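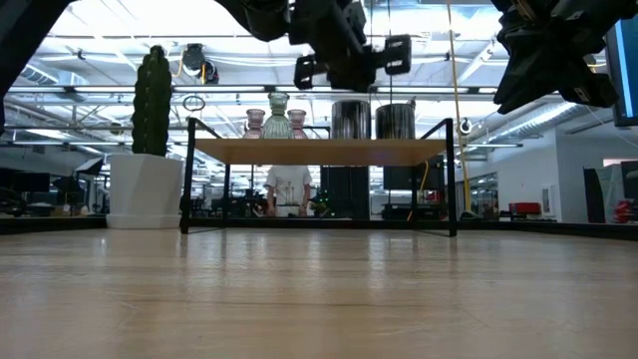 Nornbridge sells small furniture and glassware for apartments, spare rooms and other places where there isn't much floor to work with. We started with tables and shelves and added vases later, when customers kept asking what we put on ours. The glass is still chosen with the furniture in mind. A pale green vase with a ribbed body, stood between two shorter ones in pinkish mauve, looks quite different on a light wooden top than it does on a white counter, and most of our customers have wood at home. So we look at everything on wood before we decide to carry it.

What we make and sell

Our catalog has 392 items in it at the moment. More than half of them are glass: bud vases, bottle vases, bowls, and a few heavy pieces meant to stay in one place. The rest is furniture and the odds and ends that go with it, such as trays, hooks, felt pads and replacement feet.

The furniture is kept simple. Our shelves and side tables have black metal frames and light wooden tops. We have tried darker stains twice and dropped them both times, as they showed dust and didn't sell well. The frames come in two heights and three widths, and any top fits any frame of the same width. If you buy a narrow shelf now and move to a bigger place later, you can order a second one and the two will stand level.

We have two house lines.

Skestent is the furniture line. It covers the shelves, the benches and a folding desk. All Skestent pieces ship flat with one hex key and a printed sheet. The sheet is also on the product page, in larger type.

Anen is the glass line. The shapes are plain: a round body, a narrow neck, a flared lip. Colors change once a year, in March, and we don't bring back an old color once it has sold out. Vases in the Anen line are meant to hold water and to be washed by hand in warm water with ordinary dish soap. Please don't put them in the dishwasher. The color won't come off, but the necks are thin and the racks are hard on them.

We also carry a small number of metal pieces, mostly cylinders for dried stems, pens or kitchen tools. These are not watertight. If you want to use one for fresh flowers, put a glass inside it.

Where we are

The shop and the workroom are in the same building on Cheon Street, on the ground floor, with the loading door around the back. The shop is in the front and has one of everything set out, furniture included. You are welcome to pick things up. Most people want to know how heavy a vase is before they buy it, and a product page is not much help with that.

The workroom is behind the shop. Orders are checked and packed there, and returns are opened there. Parking in front is limited to one hour. If you are collecting a bench or a desk, use the loading door and ring the bell.

How we set things out

People ask us about arranging shelves often enough that we have written down what we do in the shop.

Put the tallest piece in first, a little off center. Work outward from there. Two pieces of the same color look better with something between them than pushed together. Keep glass and metal in separate groups if you can - a metal cylinder picks up whatever is beside it, and a colored vase right up against it can look muddy.

Leave the front edge of the shelf clear. Our shelf tops are not deep, and a vase near the front is the one that gets caught by a sleeve. We set ours along the back, with a hand's width between pieces so that each can be lifted out without moving the others.

Light matters more than the exact spacing. Pale glass needs some light coming through it or bouncing off the surface underneath. A glossy top does a good deal of the work. On a matte top, move the shelf closer to a window.

Packing and delivery

Every glass order is wrapped in paper, then boxed, then boxed again. We stopped using foam last year. Breakages went up for the first month while we learned how tight to wrap the necks, and then came down again. Out of the last 300 glass orders, two arrived broken, and both were replaced.

If something does arrive damaged, send us a photo of the item and the box within 17 days and keep the packaging until you hear back. You don't need to mail the pieces to us.

Furniture goes out by truck on Tuesdays. Glass goes out every weekday. We deliver ourselves inside the county and use a carrier everywhere else. We do not ship outside the country yet.

Returns and spare parts

Unused items can come back for a full refund. Furniture that has been put together can come back too, less the cost of the return trip, as long as the top isn't marked. Light scuffs and fine scratches are normal on a table in daily use and are not covered, but we do sell a small bottle of finish that hides most of them. Test it on the underside first.

We keep spare parts for every Skestent piece we have sold, including the ones no longer in the catalog. There are 211 parts on the list, down to single bolts. Tell us the width and height of your piece and we can usually work out which one you need.

Shops and offices

We supply a number of cafes, dental offices and small hotels. Trade accounts start at ten pieces and can mix furniture and glass. Colors for trade orders should be settled by December, before the new Anen colors are fixed. For a trade price list, use the contact form and choose "Business" from the menu, or stop by the shop and ask at the counter.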